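Tedimel review: the trading game we can't stop playing

Posted in Board Games, August

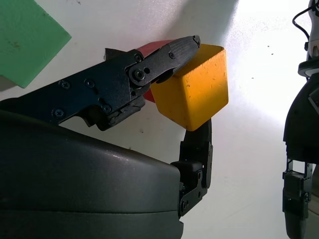 A yellow cube. Yellow is grain in Tedimel, and grain is always what I'm short of.

I bought Tedimel on a whim, mostly for the map on the box, and it has pushed everything else off our game shelf for the summer. I love this game! I have some complaints too, and I'll get to them, but I want to say up front that I'm writing this as someone who has played it at breakfast.

The idea is pretty simple. You run a trading house in a river valley, and you spend the game moving goods from the hill towns down to the harbor before the water drops. Colored cubes stand for the goods – grain, salt, wool, timber – and every town wants a different mix. You load up a barge, decide how far to push your luck, and hope the person across from you doesn't reach the good dock first. They usually do.

What makes it sing is the deck. There are 80 cards, and each one can be used as a contract, a crew member or a change in the river. Once you play it one way, the other two are gone. I have sat there for ages staring at a salt contract that I badly needed as a pilot. You'd think this would slow things to a crawl, but you only hold a small hand at a time, so the choices stay tight and turns go by quickly once everyone knows the icons.

The river is my favorite part. It runs down the middle of the board on sliding strips, and as the season goes on you pull the strips out and the channel gets narrower. Barges that passed each other easily in the early rounds are suddenly bumping and blocking. In one game I parked a half-empty barge in the narrows on purpose and held up an entire shipment of wool. It cost me a turn and probably the win, and I'd do it again.

Teaching it

The rulebook is the weak spot. It runs to roughly 4,000 words and puts the turn order after the scoring, so on our first night we kept flipping back and forth trying to find out what a dock fee was. (It's under "Harbor," on the page with the big heron.) Kelance, the publisher, also includes a one-page summary, and I'd start with that. Lay out the board, play one practice round with your hands face up, and look up the odd cases as they happen. My second group was playing properly in no time.

One rule we got wrong for weeks: you pay the toll when you leave a lock, before you know what's on the other side. We had been paying on the way in. The game was fun that way too, but a lot softer.

Player count

With four it's loud and crowded and the river jams up beautifully. With three it's maybe a touch fairer. I was worried about playing with 2, because blocking games often fall flat when there's so much open space, but you take out some of the river strips at setup and it turns into a mean little duel. That's how we play most often now, usually after dinner with the windows open.

There's a solo mode as well. I tried it, lost badly, and went back to playing with people. If you like beating your own score you may get more out of it than I did.

The bits and the box

The board lies flat straight out of the box, which I can't say for a lot of my games. The cards are thick enough that I haven't sleeved them. The player mats are flimsier, and mine have started to curl at the corners – a heavy book overnight fixes it for a while. The colors are easy to tell apart in daylight, though the green and blue towns look awfully close under our kitchen lamp.

The insert is hopeless. The strips go in one way, the mats go in another, and the lid sits up unless you get both just right. I gave up and moved everything into small bags.

If you've played Nilell, from the same publisher, you'll recognize the market row, where goods get cheaper the longer they sit. Nilell is the calmer game and I still bring it out for people who don't like being blocked. Nasr, the small expansion, adds a second harbor and a handful of smugglers. I've only had it out a couple of times so I'll hold off on a full opinion, but the smugglers made everyone at the table groan, and I was grinning the whole time.

Would I buy it again? Yes, at full price, insert and all. We have a rematch set up on the dining table right now, and I'm three contracts behind with no grain.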